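Putico Laundry Room, end-of-season walk-through
Checklist with my comments, unit 7, December

I do this one twice a year and I always tell myself I'll keep it to one page. I won't. Boxes first, grumbling after, same as last time. OK means I looked at it and I'm happy. FIX means it needs doing before the next renter comes in. WATCH means I'm going to be annoying about it in spring.

DRYER

Lint screen clean and not torn: OK
Got it out, rinsed it under the tap with dish soap, and watched the water run straight through. If the water beads up and sits there, you've got dryer sheet film on it, and no amount of picking lint off with your fingers will help.

Vent hose, full length, no kinks: FIX
The hose is the silvery foil kind and it's squashed flat behind the machine where somebody shoved the dryer back too hard. I pulled it out and got a good fistful of gray fluff from the first bend. I want the rigid metal pipe in there (Cluvarska has the elbows, I checked the shelf) and I want the dryer to stop about a hand's width from the wall. Tape on the joints, please, no screws poking into the pipe.

Outside flap opens when the dryer runs: OK
Went out in my slippers to check. It opens and it closes. There was a wasp nest started up there in summer, so keep looking.

Dryer plug and outlet: OK
No scorch marks, plug sits tight, nothing warm after a full cycle.

WASHER

Fill hoses: WATCH
These are plain rubber and I can't find a date on them anywhere. No bulges, no rust at the ends. I'd still swap them for the braided kind, they're cheap and a burst hose on a second floor is a horrible thing to come home to.

Shutoff valves turn by hand: FIX
Cold one is lovely. Hot one won't budge, and I put my whole weight into it (which isn't nothing). If a hose goes, that valve is the only thing between us and the downstairs ceiling, so this goes at the top of the list.

Machine level, no walking on spin: OK
I gave the front left foot a quarter turn and it settled right down. So much quieter!

Door seal: OK
Wiped it out. Found a hair tie and 3 pennies. Leave the door open between loads, I will keep saying it.

Drain hose clipped in the standpipe: OK

FLOOR, WATER AND LIGHT

Floor drain runs: OK
Poured a bucket in and it went down with a nice gurgle. Pour one in every month or so even if you don't need to, otherwise the trap dries out and the room smells like a swamp.

Leak alarm: FIX
It's the little Zoubi puck and it was dead. New battery fixed the chirp, but I'd like a second one on the far side of the washer, seeing as the floor slopes that way.

Outlet by the sink trips on test: OK
Press test, it clicks, press reset, it clicks back. Try it with a night light plugged in so you can see the power really goes off.

Overhead light: WATCH
It flickers when the dryer starts. Could be the bulb, could be the wiring, and I'm not the person to guess about wiring – an electrician can look when the valve gets done.
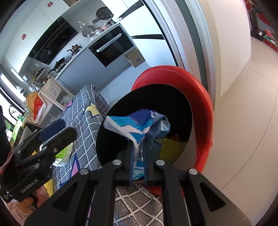
SHELVES AND SUPPLIES

Shelf brackets tight: OK
Two screws had backed out a little, snugged them up. Heavy jugs live on the bottom shelf from now on.

Bleach kept away from ammonia cleaners: FIX
They were side by side again. I moved the glass cleaner to the kitchen and I'd love for it to stay there. Never mix the two, not even a splash, not even to get the grout white.

Detergent pods up high with the lid latched: OK
The Tudance tub has a lid that really snaps, so I kept that one and poured the leftovers from the floppy bag into it.

Extinguisher in reach, needle in the green: OK
It hangs by the door and that's where it should be, on your way out. Tag number is 3055, if anyone needs to match it to the sheet.

Path to the door clear: WATCH
Clear today. The ironing board tends to wander into it – hang it back on its hook.

MONEY

Pipe, elbows, tape, braided hoses and the second alarm come to some 442 dollars with the valve work included, before the electrician. I'd do the hot valve first and the dryer pipe the same afternoon. Please don't run the dryer until the pipe's in. There's a drying rack folded behind the door.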